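Arkitz Facilities Service Desk
Ticket subject: Heating schedule not applied, Cesthorpe building, second floor
Opened: 21/10/2022
Requester: Sibusiso Mabaso
Assigned to: Asger Hjaltested
Priority: Normal
Status: Resolved, monitoring

Initial report
The requester states that the second-floor radiators remain cold until late morning, although the Junis scheduling panel shows the heating as on. The first floor is not affected. Staff in the east rooms have been using portable heaters, which are not permitted under the building rules.
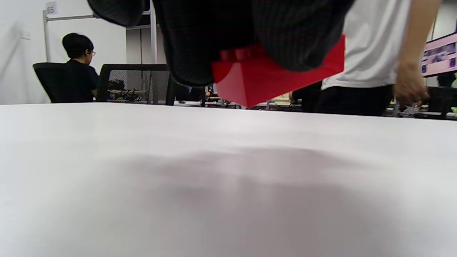
The requester was asked to confirm the panel time, the active profile and the zone assigned to the east rooms. He replied that the profile was "Weekday Standard" and that the clock was correct. The zone was listed as 5. According to the floor plan on file, the east rooms belong to zone 6.

Work log, entry 1
Remote login to the Junis controller was successful. The zone table had been restored from an older copy after the last power outage, and changes made after that copy was saved were lost. Zone 6 was present but had no schedule attached. The Weekday Standard profile was attached to zone 6 and saved. The panel accepted the change without an error.

Work log, entry 2
The requester reported no improvement the next morning. The controller log showed a start command to zone 6 at the correct time, but no reply from the valve unit. A site visit was approved.
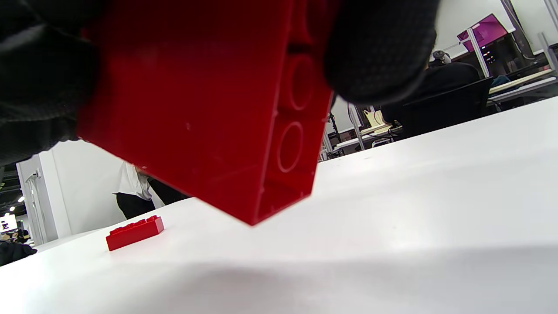
On site, the Hrubý valve unit in the riser cupboard was found in manual mode. In this mode the unit ignores scheduled commands - the panel will still show the zone as on. The unit was returned to automatic and restarted. A test command was sent, and the valve opened after 34 seconds. Radiators in both east rooms were warm before the technician left.

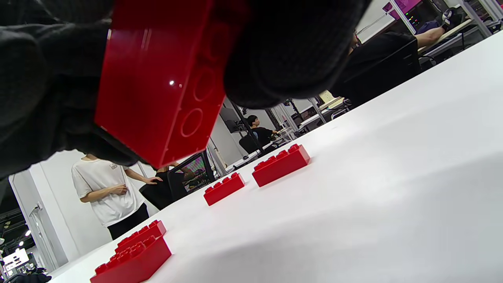 Red bricks on the white table, one held in a gloved hand.

Resolution
Schedule attached to zone 6 and valve unit returned to automatic mode. The requester has confirmed normal heating on 2 consecutive mornings.

Follow-up
A new copy of the zone table has been saved to the Cesthorpe site folder. Portable heaters are to be returned to the storeroom. The ticket will remain in monitoring until the November inspection - please reply to this ticket if the fault returns before then.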